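Paperwork Tips for Anyone Named in a Group Lawsuit

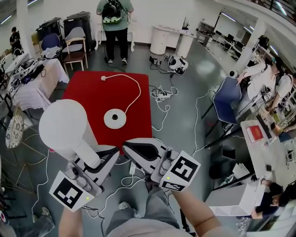
Lotte Dewulf wrote to us that she kept every letter about the Prostex case in a kitchen drawer for two years, and when the claim form came she could not find the one with her claimant number on it. She asked for a system that takes one evening to set up. Most of what follows came out of our answer to her.

Use one binder per case. Notices from the court go in front, letters from the law firm behind them, receipts and medical bills at the back. Write the date each item arrived in pencil on the top right corner, and staple the envelope to the letter. Postmarks can matter when a deadline is disputed.

Copy the claimant number onto the inside cover. If the firm has changed hands (Mertens took over a lot of Desten's files last September), write both reference numbers and the new phone line.

Thermal receipts fade. Photocopy them on plain paper and keep the original in an envelope, away from the stove or a sunny window. Don't laminate them — the heat can turn the whole slip black.

A standard three-inch binder takes over 400 sheets, but it gets hard to close before that. Start a second one.

Keep a phone log on lined paper: date, name, what was said. Two lines per call is plenty.

Don't throw anything out when you hear that talks have broken down or that a trial date has moved. Settlements are sometimes reached on the courthouse steps, and the claim window that follows can be short. Ask your lawyer before you shred, and get the answer in writing.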